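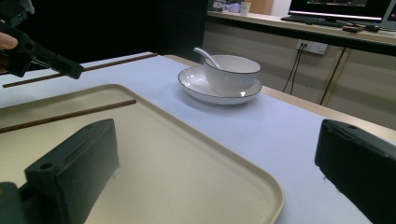
Shared serving at home is rarely measured. Katayama and Takeda asked 100 households in Pudasen to log evening meals for a month, more than 2,000 entries in all. Trays came up often – mostly large rectangular plastic ones with a raised rim, like the beige one in Figure 1. Size mattered less then we expected.

Utensils were coded seperately. Long chopsticks laid together across a tray (Figure 2) went down as "shared", no matter who ate.

Figure 2. Tray with brown chopsticks, white tabletop.

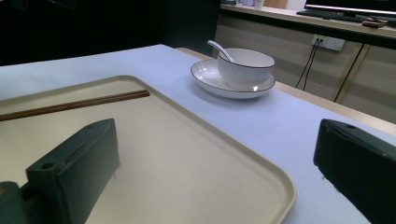 3.2 Limits
Self-report only. No weekend logs from Akier.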